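ok so the big clear-out has reached the odd shelf. you know the one. everything that doesn't belong to a set ends up there and then it's 300 years before anybody looks

spent most of Saturday on it with the radio going and I'm keeping way more than I said I would (sorry to the Nakari bag by the door, still basically empty)

biggest win is the wooden box with the red on it!! I got it at the Stotley flea market for 9 dollars and forgot I owned it. the wood is so nice and pale next to that red. no idea what should live in it. buttons? tea bags? opinions please

and the white board stays too, I will find a use for a plain white board if it kills me
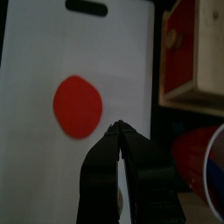
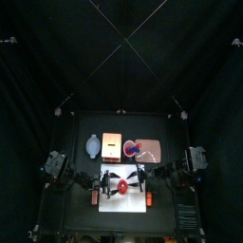 white board and wooden box, both staying. back row in the second one: pale blue oval bowl, the box, the red and white cup, pinkish copper tray

the tray is the one I keep going back and forth on. gorgeous color, rounded corners, but where do you PUT a tray when every surface already has a thing on it

the blue bowl is easy, that's keys and change from now on. I love the little tabs on the ends

cup goes back to the kitchen. it was only up there from the last move anyway

next up is the drawer under the shelf, which has roughly 1,000 rubber bands in it. pray for me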